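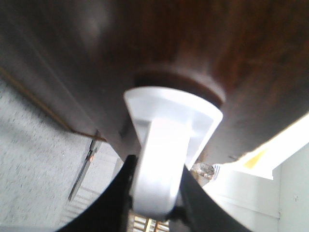 I believe that a person who builds a robot arm at home should spend less time on the arm and more time on the thing the arm must touch. I know this is not a popular opinion. In the forums where I read every evening, people compare motors and gear ratios and the stiffness of joints, and very few of them write about the cup, the lid or the handle. For my first two years I was the same. Then I gave the machine an ordinary task from my own household, and I learned how little I understood. Look at the white plastic piece between the two black fingers. It has a wide flared rim, and under the rim it is narrow and rounded. A human hand does not think about such a shape. For a gripper with two fingers it is a serious question, as a finger that closes on a slope will push the piece away as easily as it will hold it.

I rent a bench in the shared workshop in Lulness. My arm is called Pinero, after the street where I lived when I started it. It was built from printed parts, secondhand motors and a controller board that I bought together with Kumaresan Panicker, who has the bench next to mine. In total I have spent 267 dollars on it, without counting the parts I broke. The most expensive part was the one I regret most: a better motor for the elbow. It made the arm quicker, and it did not help it to hold anything.

My argument is simple. Precision in the arm is easy to admire and easy to measure, so we measure it. You can put a pen in the gripper, command it to the same point 100 times, and look at how small the cloud of dots is. I did this in May and I was very proud of the paper. I hung it on the wall over my bench. But the pen was held with tape, the table was flat, and nothing resisted. When the same arm had to work close to a piece of dark, curved wood, the nice cloud of dots told me nothing. A curved surface does not forgive a wrist that comes in at a bad angle.

Kumaresan does not agree with me, and I should report his side fairly. He says that a weak arm makes every other problem impossible to study. If the elbow shakes, how will you know whether the finger is the wrong shape or was only in the wrong place? He is right about this, up to a point. I would not advise anybody to begin with an arm that cannot repeat its own movement. But this point arrives early, much earlier than our pride wants, and after it each improvement to the arm is mostly a pleasure for the builder.

Oluwatosin Akinola, who teaches the evening class at Grirkholm, gave me a habit that I now recommend to everyone. Before she lets her students write any program, they must close the gripper by hand on the object, in 5 different positions, and write down what they feel. Does it turn? Does it slide toward the tips? Does it stop before the fingers are closed? Some students complain that this is work for children. I did it at my own bench on a rainy holiday, and after one evening I threw away a pair of fingers I had designed for weeks. They were beautiful and straight. They touched a round thing in almost no place.

The new fingers are curved, and they are ugly in my opinion, and I printed them in the cheapest material on the shelf. I have a small camera at the wrist, so I see mostly the fingers and whatever they are near. I used to find this view disappointing and wanted to see the whole arm moving in a grand way. Now I almost never look at the arm. Contact is where the work is decided, and it happens in a space smaller than my palm.

There is also a question of money, which in home workshops we are shy to discuss. A set of fingers costs me less than a lunch. I can make a wrong one, learn from it, and make another before I go to bed. A motor I must save for, and when it comes I am not willing to admit that it was the wrong purchase. I think many of us keep improving our arms for this reason.

My next project has the name Ninh and for the moment it is only a box of parts. I have not yet decided how many joints it will have. The fingers are already drawn.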